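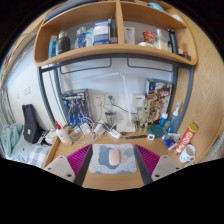
What does a robot do when its fingers get stuck?

A good robot stops moving and waits for a person to help. A robot that is not so good keeps pushing, and then something can break.

Let us look at a true story about a robot hand that did not stop. The robot was called Clirkska, and its job was to tidy desks.

The job

Tidying a desk sounds easy. You do it at home, maybe when your parents ask three times. But think about how many different things are on one desk. There can be a computer mouse, a mug, a lamp, some spray bottles and a lot of white cables. Each thing must be held in a different way. A mug is hard and has a handle. A snack packet is soft and can be crushed. A cable bends everywhere, and when you pull one end, you never know what will come with it.

Clirkska had two fingers, and soft pads with small ribs on the inside. The ribs help the fingers to hold, in the same way as the lines under your shoes help you not to slip.

The day of the fault

On 31/03/2018 Clirkska was practicing at a small workshop named Bumia. It had to pick up a computer mouse and put it back on its mouse pad. It had done this already 50 times, and everything was fine.

The next time, the fingers closed on the mouse and did not stop closing. They squeezed more and more. There was a loud crack - and the mouse was in two pieces. The fingers were still squeezing! The engineer, Wanda Kaczorowski, pressed the big red button, and the robot went still.

No person was hurt. Wanda had her hands behind the yellow line on the floor, as the rule says. But she was worried, and she wrote in her notebook: "If this was a finger, it would be very bad."

What was wrong?

Wanda became a detective. First she looked at the pads, but they were clean and not torn. Then she looked at the motor, and the motor was healthy. So she read the messages which the robot had saved in its memory. There were 2361 of them. She drank a lot of tea.

In the end she found it. Inside one finger there is a small part called a force sensor. It feels how hard the finger is pushing, and it tells this to the robot's computer. The wire of the sensor had become loose, because the hand had opened and closed so many times. With a loose wire, the sensor could send only one number: zero.

Zero means "I am touching nothing." So the computer thought that the fingers were closing on air, and it told them to close more. The computer followed its instructions correctly, but the information was wrong.

You can try how this feels. Put on very thick winter gloves and pick up a potato chip. Did it break? Your fingers were strong enough, but they could not feel well.

How it was repaired

Wanda fixed the wire with a small clip, so that it cannot move. After this she asked her colleague Kwan to change the program too. Now the robot asks itself a question every time: "My fingers stopped moving, but my sensor says zero. Is this possible?" If the answer is no, the hand opens slowly and a lamp turns orange.

They also made the motor weaker. For a mouse or a mug the robot does not need much force. Before, it could push with around 40 newtons, and this was too much for such work. (A newton is a unit for measuring force. When you hold a small apple, it pushes on your hand with one newton.)

Rules if you visit a robot

Stay behind the line, also when the robot is not moving. It may only be waiting.

Ask where the red stop button is.

Tie back long hair, and do not wear a long scarf.

Never put your hand between the fingers of a robot to see what happens.

If you hear a strange sound, tell an adult immediately.

New words

Sensor: a part that feels or measures something, for example light, heat or force.

Fault: something in a machine that does not work as it should.

Emergency stop: the red button that makes the whole machine stop at once.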